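Brernwood Adult Learning
Household Skills 1: Handout 4 - Small Bins and Lidded Containers
Instructor: Babak Dehghan
Updated February 20, 2024

Reading for this session: pages 3 to 9 of the course packet. Bring your room list from last time.

1. Where a small bin goes

A small bin gets used when it is within reach of where the trash is made. Tea bags, pencil shavings, cotton balls and receipts all come from one spot, and the bin should stand at that spot. On your room list, mark each place where small trash piles up. Most homes have three or four.

For a tabletop or counter, look for a short, round container with a plain outside. Corners catch crumbs and take longer to wipe. A pale color shows drips early, which some people like and some don't. Leave a hand's width between the bin and the wall.

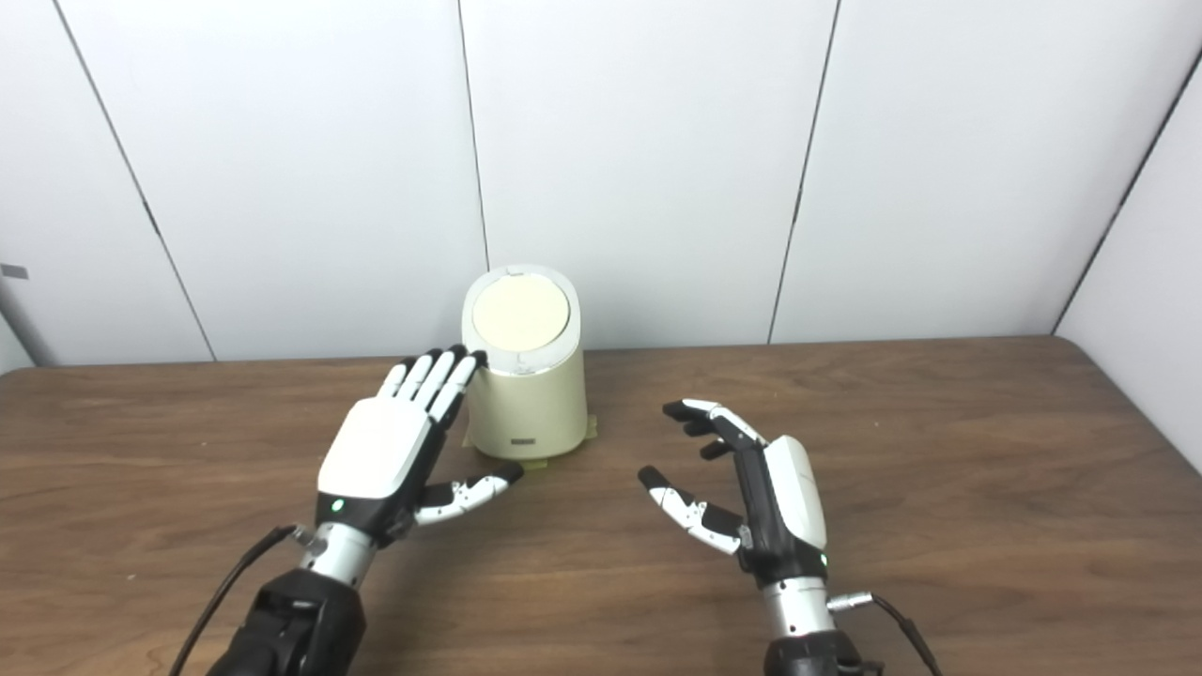 Measure before you buy. Write down the height of any shelf above the spot and add enough room to get your hand in from the top. If the lid swings up, add the height of the open lid too. In January several people skipped this step and had to move the bin to the floor.

2. Lid types

Open top: easiest to use, but you see what is inside. Fine for paper.

Lift-off: closes well. Needs two hands, or one hand and a place to set the lid down.

Push lid: you press on the cover and it gives way. Good for dry trash. Wipe the cover often, as everyone touches it.

Pedal: floor bins only. We cover these in Handout 5.

3. Keeping a light bin in place

A light container slides when you press on the lid. Put a strip of tape at the base on each side, with half the strip on the container and half on the table. Masking tape comes off most wood finishes without trouble, but test a corner first - old varnish can lift. Press the strip flat with your thumb.

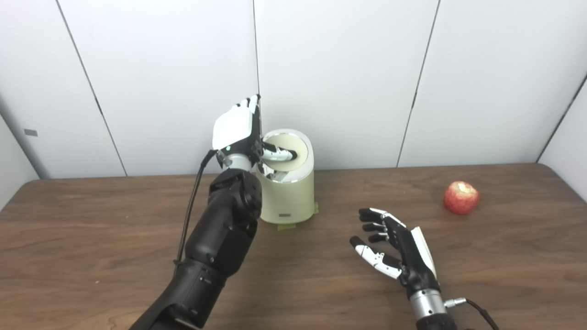

If you want something longer lasting, use a rubber mat cut a little smaller than the base. Double-sided tape holds better than either one and is hard to get off, so I don't recommend it for furniture you care about.

4. Emptying and washing

Empty food scraps every day. Paper can wait until the bin is two-thirds full. Remove the tape before you lift.

Wash with warm water and dish soap. Do the inside first, then the rim, then the outside. Clean under the rim with an old toothbrush. Dry the lid separately and leave it off for an hour.

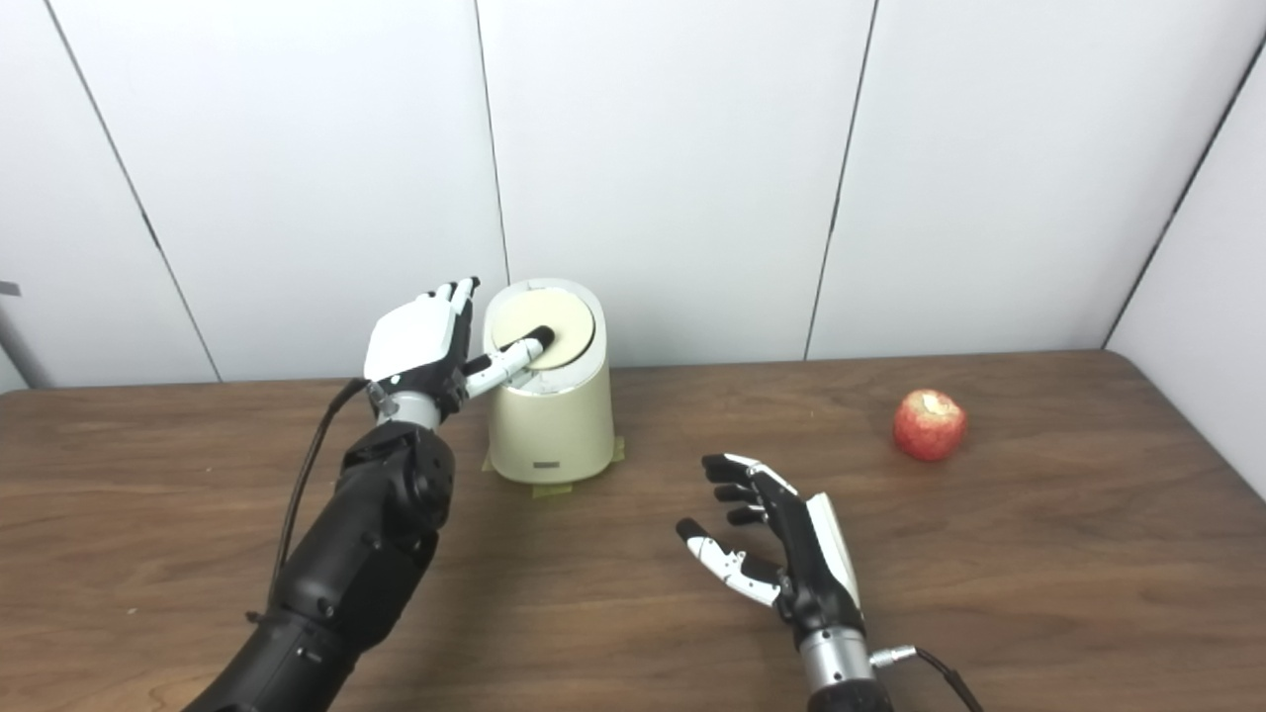
Do not use scouring powder on a glossy finish or on metal trim. A soft cloth is enough. Labels near the base will peel if they soak, so keep the water level below them or wash by hand under the tap.

5. For next time

Pick one bin at home and keep a log for a week: what went in, when you emptied it, and whether it moved. Half a page is plenty. If you will be absent, give your log to Imtiaz Pramanik at the front desk.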